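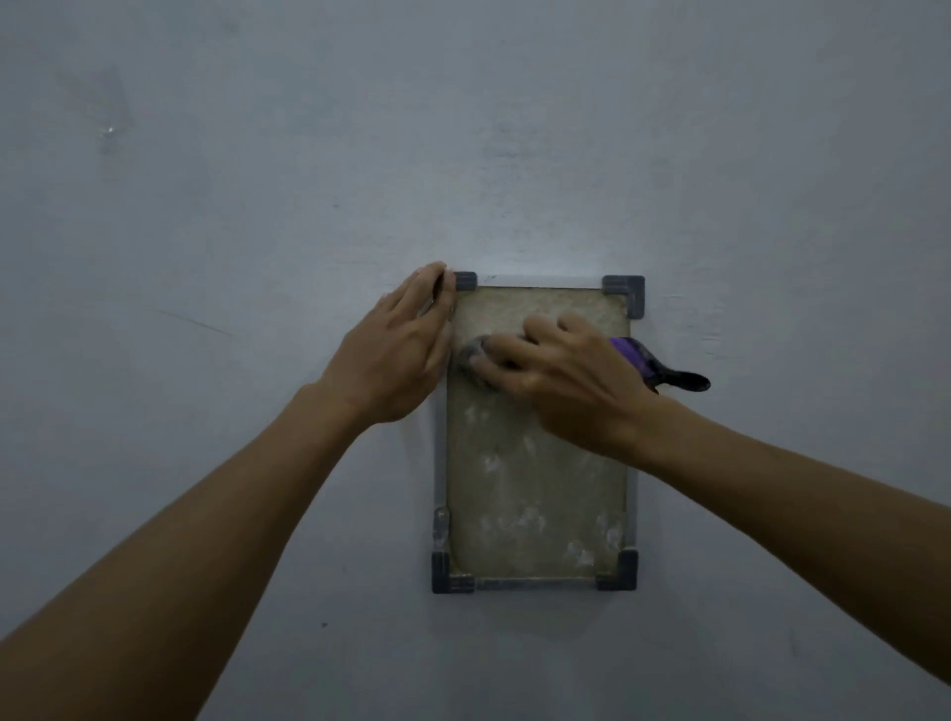 Oats, and why I've gone back to them

I'd fallen out with porridge. Years of the sachet stuff eaten standing up will do that to a person, and by January I couldn't look at a bowl of it. Then Hanyu Zhong gave me a bag of pinhead oats from the mill shop at Dormont and told me to soak them overnight, and I've been boring everyone about oats ever since!

Pinhead oats are the whole grain chopped into a few pieces, so they keep a bit of bite. They take longer than rolled oats (mine want a good half hour, even after soaking) but you can make a big pan and it sits happily in the fridge for the next 3 mornings. Loosen it with a splash of milk when you warm it up or you'll be slicing it.

What I hadn't thought of was using them for supper. Treat them like risotto rice: soften an onion, stir the oats in until they smell toasty, then add hot stock a ladle at a time. Mushrooms are lovely in it, and so is leek. A 1000g bag has done us four suppers plus more breakfasts than I kept track of, which isn't bad going for something that lives at the back of the cupboard.

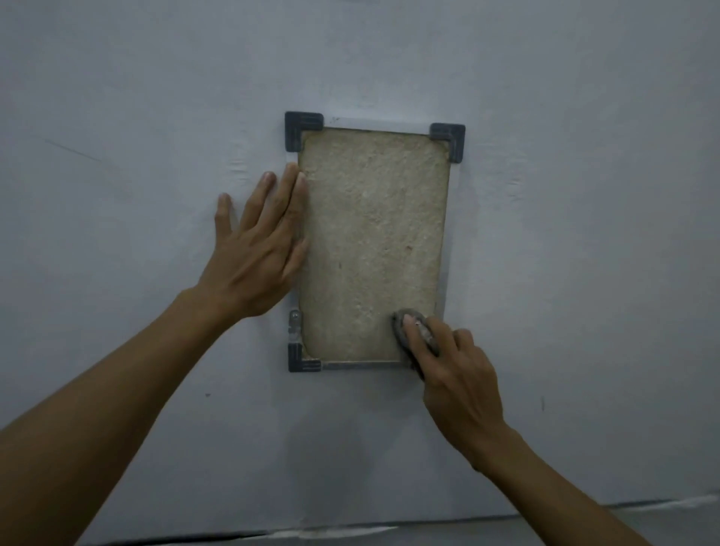 I also tried them in a veggie burger with black beans and grated beetroot. The first batch fell to bits in the pan, and I think I'd been mean with the oats. The second lot had two extra spoonfuls and an hour in the fridge before frying, and they held together well enough for a bun. My son ate his without asking what was in it, so I'm calling that a win.

A word on gluten, as a few of you have asked. Oats don't contain it themselves but they're often milled alongside wheat, so if you're coeliac look for a bag that's labelled gluten-free, and do check with your doctor or dietitian first (some people can't manage oats at all).

Next month I'm having a go at oatcakes. If your gran had a recipe, please send it in, stains and all.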